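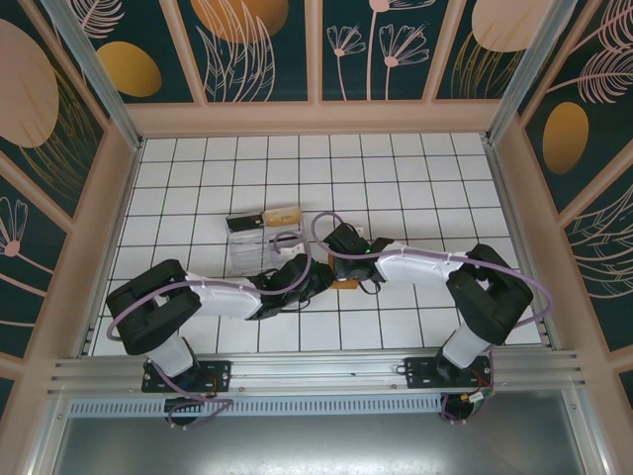

Monday, September 19, 2022

Card storage, small items bench. Continues the December notes on sleeve wear.

Purpose: settle how card holders and their boxes get stored before the Wesix order is placed. The current stock is mixed and the drawer labels no longer match the contents.

Work area is the white tiled surface. Grout lines serve as the alignment reference; box goes left of center, holder in the middle. Siobhán Daly asked for the same layout as her Lostia notes so the two sets can be compared. Agreed, except that I am keeping the holder off the grout intersections. A soft cover rocks when it sits over one.

Box is clear plastic with ridged sides. Good for storage, poor for inspection: the walls pick up glare and the ridges distort whatever is behind them. Contents should be checked with the lid off and from directly overhead.
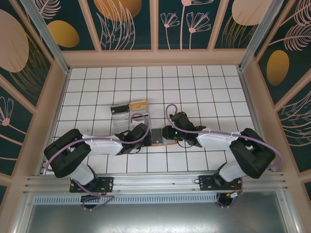

Holder needs more attention than the box. Points to settle before the order:

Sleeve stiffness. Supplier quotes 4,000 insertions for the Yeo grade. No test conditions given. Asked for them.

Sleeve overlap. Tiered sleeves are easier to leaf through than flush ones, but the lower edges catch when a card goes in at an angle. Insert along the long axis only.

Cover. Orange is easy to find on white tile. Keep this color for the reference set and use black for the general set.

Card finish. Metallic cards glare under the overhead light and small print is lost. Read the card before sleeving and write the text on the log sheet.

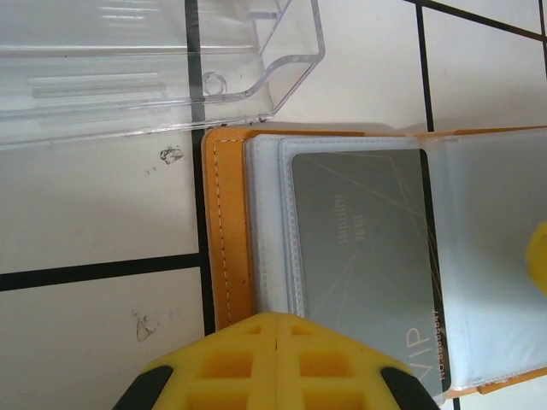

Orange holder, open, with gray VIP card in the front sleeve. Clear lid at upper left.

Stitching on the cover edge to be added to the inspection sheet. Ernthorpe rejects on loose thread and we have no line for it at present.

Storage rule for now: 10 holders per drawer, flat, closed, no stacking on lids. Drawer 4 stays free for returns.

Open items
- Yeo test conditions
- relabel drawers
- S.D. to send Lostia layout sketch
- tile cleaner, 2 bottles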